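Wukach Land Settlement Program

The Wukach Land Settlement Program was a land redistribution and farm support scheme in the Wukach valley. It broke up three large estates and handed the land to the tenant families who worked it. Run by a district land office, later by the farmers' own cooperative. Often mentioned together with the Arnar water agreement, though the two were separate and had separate budgets.

Background

Before the program most of the valley floor belonged to three estates, the biggest being Tonance. Tenants paid rent in grain, usually a third of the harvest, more in the lower fields. No written leases in most cases. A family could work the same field for two generations and have no paper to show for it.

Maize and beans were the main crops, some onions near the river. Upland plots were grazed. The Tonance estate also kept an orchard, mostly plum, which was left out of the first survey and caused trouble later on.

Tenants began asking for titles after a run of bad harvests, when rents stayed the same and seed had to be bought on credit. A petition went to the district office and sat there. A second petition, carried by hand this time and signed by 1,423 tenants, got an answer.

Survey and land transfer

The survey was led by Zawadi Mrema, an agronomist who had worked on field boundaries in the Arnar uplands. Her team walked the fields with the tenants and marked corners with stones, then paint, then concrete posts when the paint washed off. Disputed corners were noted and left for a hearing.

Titles came in two kinds. Individual titles for cropland, and shared titles for grazing land and the river strip. A family could not sell its cropland for ten years. It could lease it to another member family, but only for a season at a time and with the land office told in writing. Alot of leases were never reported.

The first titles were handed out on 28/09/2018 in the grain shed at Tonance. Former owners were paid in installments. The Türkmen family, who owned the smallest of the three estates, accepted the offered price. The other two owners appealed and got a somewhat higher one.

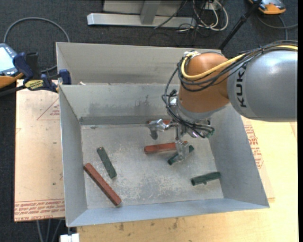

Who could get land under the Wukach program?

Any household that had worked a field on one of the three estates for at least four seasons, and owned no other cropland. Seasonal pickers were not covered at first. They were added by a later rule, but only for shared grazing land.

Support for farmers

Land alone was not expected to be enough. Each new owner got a starter package: seed, a bag of fertilizer, and a small loan repayable after the second harvest. Loans were capped at 1,000 a household in local money. Repayment was good the first year, poor the second, when hail took most of the beans in the lower fields.

Machinery was shared. The cooperative bought two used tractors and a thresher and rented them out by the hour. Bookings went by field location, upper valley first, which the lower valley complained about every spring until the order was switched to alternate years.

A farm-to-market road was promised in the original plan. Work started in October and stopped at the second bridge. The rest was graveled later on by the cooperative out of its own rental income.

Water

Irrigation was the weak point. The old canals had been laid out to serve big fields and did not reach many of the new plots. 37 plots had no canal access at all when titles were issued. Farmers there carried water or paid neighbors for a turn at the gate.

The Arnar water agreement settled part of this by fixing gate hours in the dry months. Upstream users kept the mornings. Wukach got afternoons and nights, and night watering is hard work and easy to get wrong, so some owners went back to dry crops.

Disputes

Most hearings concerned boundaries, inheritance, or the Tonance orchard. The orchard had been counted as a garden and so stayed with the former owner. Pickers argued it was working farmland. The land office agreed with them in the end, and the trees were put under a shared title, with the harvest split by days worked.

Inheritance was messier. The early titles carried one name only, normaly the husband's. Widows had to apply to have the title moved over, with a fee. Joint titles became the rule after Mrema raised the matter in her second report, and the fee was dropped.

Later developments

The land office closed its valley branch and passed its records to the cooperative, which now keeps the boundary register and collects canal dues. The ban on sales is still in force for titles issued late. Maize remains the main crop. Onions have spread up from the river, plums sell fresh or dried.

See also

Arnar water agreement
Tenancy in the Wukach valley
Tonance estate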